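Grullwood Packing Room: Gallery and Notes

Page updated 25 August 2018

The packing room at Grullwood fills paper carrier bags with mixed small orders: drinks, fruit, boxed snacks and a few soft goods. This page collects notes on the room's furniture, containers and bags, in the order in which stock passes through it. Dimensions are in millimetres unless another unit is given. Goods-in and the cold store have their own pages.

1. Stock shelving

Open steel shelving on the long wall, five levels. Heavy items sit on the second level up, at hand height. The top level holds flat bags and spare tray dividers only. Shelf labels face the door and carry the item code above the item name. The old labels had these the other way round, and a few remain on the bottom level.

2. Drinks cans

Cans are unpacked from the shrink film at the shelving. Film goes in the clear sack and the card base is flattened for the cage. Dented cans are put to one side and are not sent out, even where the dent is away from the seam. Cans travel upright from this point on.

3. Fruit

Loose fruit arrives in its own crates and is sorted by size before it reaches the table. Anything with broken skin is removed. Apples and pears can go in a bag with cans if they are placed last. Soft fruit is packed in a lidded punnet and counts as a boxed item on the order sheet.

4. Trays, divided

Blue plastic, from the Titusis range. The dividers slot together at half depth and lift out for washing. One item stands in each compartment. The grid keeps cans and small bottles upright during the walk from the shelving, and a missing item shows as a gap. Dividers are pushed fully down before loading; a raised divider will catch the base of a can and tip it.

5. Trays, plain

Same range without the grid. Used for flat boxes, packets and anything too wide for a compartment. Plain trays are not stacked on loaded divided trays. Empty trays stack in either order, but a mixed stack leans, and the two sorts are now kept apart under the window end of the shelving.

6. Tray washing

Trays are washed at the end of the week in warm water with a mild detergent, rinsed, and left on edge to drain. Dividers take longer to dry than the trays because water sits in the slots. Two sets of dividers are held so that one can be in use while the other dries. Abrasive pads have been withdrawn. The scratches they left hold dirt and have to be brushed out.

7. Bags, flat

Brown paper with twisted paper handles, supplied by Landine in cartons of 2000. Cartons are stored on a pallet, off the floor, with the oldest at the front. Opened cartons are closed again with the flaps tucked. In December the room runs damper than in summer, and flat bags left out overnight take up enough moisture to soften at the fold.

8. Bags, opening

The bag is held by the rim at the two short sides and shaken once. The base is then pressed down from inside until it lies flat on the table. Handles are pulled up clear of the opening. A creased front panel is acceptable. A split gusset, a detached handle or a base that will not sit flat is a reject, and the bag goes in the paper cage.

9. Bags, handles

The handle cord is glued under a paper patch inside the rim. Most failures start at the end of the patch nearest the side fold. The test is a loaded bag lifted by both handles and held for 60 seconds, using three bags from each new carton. Results go on the sheet taped inside the store cupboard door. A carton with one failure is tested again with fresh bags; a second failure sends the carton back.

10. The table

The Gentile packing table has a white top, 2000 long, and adjustable feet. It was levelled when it was moved to the window and has held its level. The white surface shows spills and stray packets clearly. Tape is not stuck to the top. Marks for the tray positions were tried in pencil and wiped off within a fortnight, so positions are now judged by eye: trays along the back, bag in the middle, nothing in front of the bag.

11. Table position and daylight

The window gives even light for most of the day. Glare on the white top is noticeable on bright mornings, when printed labels lying flat become hard to read. A matt sheet was laid over the top for a month. It cured the glare and made bags drag when they were turned, and it has been taken up. Order sheets are now clipped upright at the side.
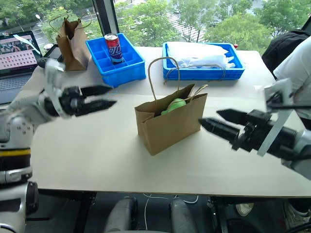 12. Filling order

Heavy and rigid items go in first, against the base. Cans stand upright in a single layer where the number allows it. Boxed items are placed on edge along the long sides to stiffen the panels. Fruit and soft goods go on top. The rim is kept open during filling by leaning one handle back and leaving the other up; two handles folded inwards will foul the next item.

Items are lowered into the bag, with the hold released once they touch. Dropping a can from rim height will burst the base seam on perhaps one bag in a carton. This is a low rate, but the failure is usually found at the door.

13. Fill height

The load stops below the rim. A light item may stand slightly proud if it is soft or rounded and does not press on the handles. Rigid items above the rim are moved to a second bag. Splitting an order over two bags is recorded on the sheet with a stroke after the order number, and both bags carry the full number.

14. Checking

The order sheet is read against the bag before the tray goes back. With divided trays the check is quick: the compartments are clear or they are not. Plain trays need a second look, especially under packets lying flat. Anything left over is returned to its shelf straight away and the order is opened again.

15. Closing

Bags are left open at the top unless the order is marked for courier. Courier bags are folded once at the rim between the handles and closed with a single strip of paper tape. Staples are no longer used. They tore the rim when the bag was opened and tended to end up among the fruit.

16. Holding shelf

Filled bags stand on a low shelf beside the door, one deep, handles up, numbers outwards. A second row was allowed for a time and led to bags being lifted over one another. The shelf has a raised lip at the front and a wipe-clean surface. Bags with chilled items are never held here; they go directly to the cold store.

17. Waste

Card, paper and film are kept separate. Rejected bags go with the paper, handles attached. The cage is emptied when the contents reach the upper bar. Broken divider strips are kept in a box under the table, as two damaged strips can often be cut down to make one short one for the smaller tray.

Outstanding

Replacement feet for the shelving, two required. Fresh labels for the bottom level. A trial of a narrower Landine bag has been agreed for single-drink orders, and its handle test results will be added to section 9 when the first carton has been opened.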